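Chapter 4
Where the Water Goes: Drainage and the Growing City

I grew up in Parkdale, at the bottom of a long hill, and I learned about urban drainage the way most people do, by carrying a couch upstairs. I was in grade school. It had rained since breakfast, and by 4 in the afternoon the street had turned into a brown creek with trash cans riding down it (I thought this was wonderful, my parents less so).

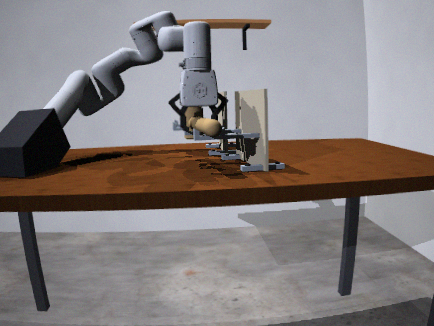
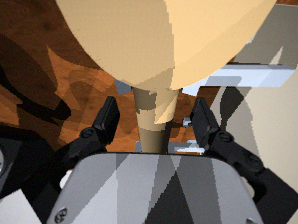
What I didn't know then was that our street really had been a creek. Old maps of Parkdale show it plainly, a wiggly blue line running from the hill to the river. Somebody put it in a pipe, somebody else paved over the pipe, and a few decades later a developer sold lots on top. The pipe was sized for a hill covered in pasture. By the time we moved in, the hill was covered in roofs and driveways, and the water that used to soak in had to go somewhere. It went into our living room.

This chapter is about that kind of trouble. In Chapter 3 we looked at how cities spread and who decides where the next subdivision goes. Now we'll follow the rain through the places those decisions leave behind. I promise to keep the math light, though you'll want a calculator for section 4.3.

Let me start with the case we'll come back to most often, the city of Karnlow. Karnlow sits on a shallow plain that once held 33 ponds, dug by farmers and linked by ditches so that when one filled up, the extra ran down to the next. It was a clever, cheap system and it needed very little besides a yearly cleaning. Then the city grew! Ponds look like empty land on a zoning map, especially in the dry months, and empty land near a downtown doesn't stay empty for long. A bus depot went onto one, a stadium onto another. Today 13 are left, and several of those have lost the ditches that used to feed them.

The Villalobos district is where the bill came due. It was built in 18 months on the lowest ground in the city, with storm drains that met the code on paper and emptied into a canal that was already full. One June night the canal backed up and 3,000 homes took in water. When I visited, people showed me the lines on their kitchen walls the way other people show you their kids' heights.

You'll hear plenty of explanations for a flood like that, and you should be a little suspicious of all of them. The city blamed the storm. Residents blamed Gremex, the contractor that laid the drains. Gremex blamed the city's survey, and put out a very thick report saying so (we'll read parts of it in section 4.4). My own view is that each of them had hold of a piece of it - but I'd like you to work through the records and argue with me.

Before we get there, we need some basic vocabulary. Section 4.1 covers runoff, the water that flows over the ground when it can't sink in. If you have a parking lot nearby and a rainy afternoon coming up, go stand at the edge of it for ten minutes before you read on, and watch which way the water runs.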